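Please keep the bad attempts

For some years I have worked with people who collect examples for robots, first at Ojala and now at Plenley, and I want to argue for a thing which is not popular. I think we delete too much.

The usual practice is simple. A person guides the arm through the task, the arm does it, and the recording is saved. If the arm touches the wrong object, or waits too long, or must try again, the recording goes to the bin. At the end of the month the manager sees a folder of beautiful movements and is satisfied. The learning system is trained on them, and then it meets its first small mistake and has no idea what to do, for it was never shown one.

In June my colleague Jasmina Yordanov looked through what we had kept for the Trinisari project. There were 2306 recordings. Only 80 of them contained any kind of correction, for example a grasp which was opened and tried a second time. I found this number quite sad. Our operators make corrections all day, I sit beside them and I see it. We paid for this knowledge and we threw it away.

Valtteri Hakala, who is responsible for training the models, does not agree with me. He says that a system which sees hesitation will learn to hesitate, and I must admit he has a point. We had such a case with an early version. But I believe the answer is to mark these recordings well – where the trouble begins, where it ends – and let the training decide how to use them. A label costs two minutes. A deleted file cannot be labelled at any price.
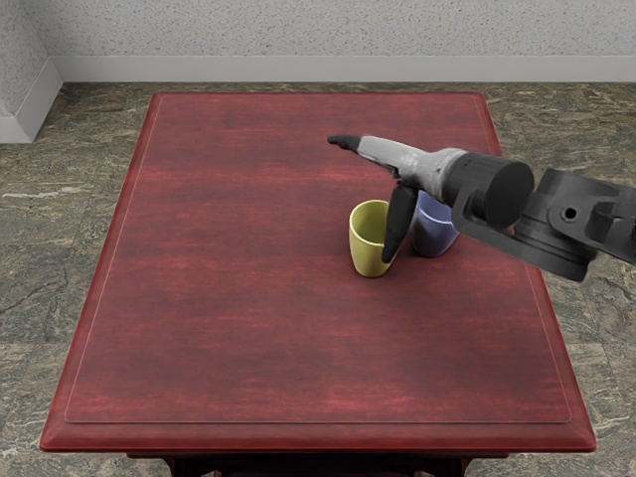

The same is true in simulation, perhaps even more. People say that simulated examples are cheap, so why keep the ugly ones? But cheap examples are usually all alike, with the objects far from each other and an easy path for the fingers. When two cups stand close together, the approach becomes difficult, and it is exactly there that I want to see many attempts, also the poor ones. In Skevus, the tool we use, a failed run is removed automatically unless you change the setting. I would ask every team to change it.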